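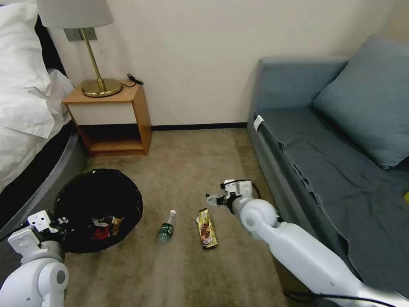
Dörte Wendt has run room turnover at the Rondside guesthouse for 7 years. Her written procedure for a standard room starts at the floor.

"Litter first, then surfaces, then the vacuum," she says. "If you dust before you pick up, you walk the room twice."

The bins at Rondside are round, black and open at the top. Each takes a black bag with the edge folded over the rim. Wendt wants the fold wide enough to hold under load. "A narrow fold slips when something heavy goes in. Then you are washing the bin."

She moves the bin to the litter - never the other way around - and sets it on the carpet within arm's reach. Wrappers go straight in. Water bottles are checked for a loose cap before they are lifted. "A drink bottle on its side on beige carpet is the thing I look for. Plain water dries. Juice is a different job."

Last June she logged 1,342 items picked up from bedroom floors, against 1,289 the June before. Snack packaging led both lists. She puts the increase down to the vending machine Ashworth installed by the stairs.

The nightstand comes next: lower shelf, top, then the lamp. Brass bases get a dry cloth only. Lamp cords are laid toward the back of the top. "I have replaced shades because a cord got pulled," Wendt says. "The shade costs me 50 and the cord takes a second."

Bags are tied and changed at every checkout, full or not.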